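Home Talks Workshops Contact
3 min read

Speaker notes: Living with a pine worktop (Pliltbridge evening, February)

Start with the kitchen at Koncombe, it always gets a laugh. I bought 5 boards from a yard, sanded them on the lawn and had sawdust in my tea for days! Pause here, let people groan.

Thank Nazanin Ahmadpour for lending the oil and the rags. Pass the rags round — clean ones only.

Then the big question I get every time: should you choose boards without knots? Well, I wouldn't. They cost more and I get bored looking at them. Ask for hands up, who has pine at home?

Oil goes on thin, along the grain, and you wipe off whatever's left after a cup of tea. Knots are what I'd talk about last, so slow down for this bit. Look how the grain bends round the upper one like ripples, and then at the smaller, nearly black one with its rusty orange tail running off to the left. I'd leave little nicks like those near the middle well alone, but you can sand them if they bother you — go gently, pine is soft. Then questions. 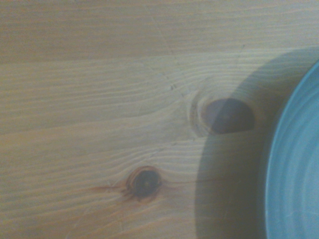
Related
Arsalan Mughal: Shelves that stay up
Anum Bajwa: Oil or wax?
Reginald Ridgeway: Mending a wobbly table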